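Okay, the prairie patch! I finally got my native seed mix down behind the shed, 14 kinds of wildflower from a little outfit called Relia, and I'm way too excited about it. The thistle was the big worry, so I dug it all out by hand last fall (my back still remembers).

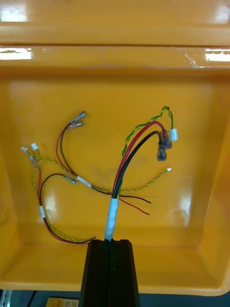 Red and black leads, blue crimp ends.

The seed needs a good cold spell before it'll sprout, so now I wait. I'm hoping for some green by late March, and if the blanketflower shows up I'll post about it right away! Next on the list is milkweed.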